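Trullorgate Open Day Recordings

Readme for the recordings made at the Trullorgate open day and in the home sessions that went with it. Maintained by Lorna Buchanan and Nikola Baran.

What is in the set

There are 400 short recordings made with hand-held grippers. Visitors did 60 of them after watching a demonstration by Somtochukwu Onyeka. The rest come from the home sessions, where people tidied their own rooms – beds, shelves, desks. Nothing was staged beyond asking for a pile of mixed things to sort.

Thin plastic is well represented. In the bed-clearing recordings a crumpled clear bag is squeezed between the blue ridged pads, with clothing and packages heaped right behind it.
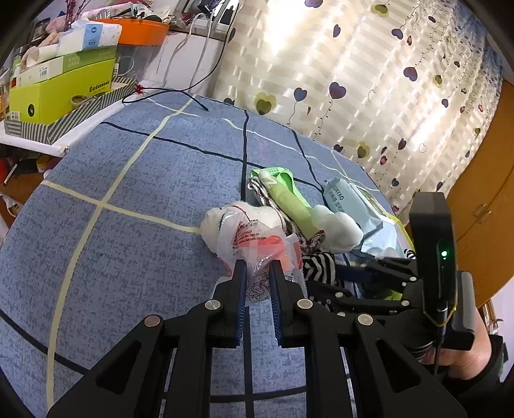
Folder layout

visitors/ – open day, one folder per person
homes/ – home sessions, one folder per room
notes/ – task names and start times, plain text

Known problems

Start times in notes/ were typed by hand and can be off by a few seconds. Daylight near windows is strong in some rooms. Visitors under 16 took part in the demonstration but are left out of the files.

Changes

Jan 8, 2024 – removed 24 duplicates from homes/, fixed task names. The totals given here are from after that change.

Contact

Write to Lorna for access and to Nikola about errors in the notes.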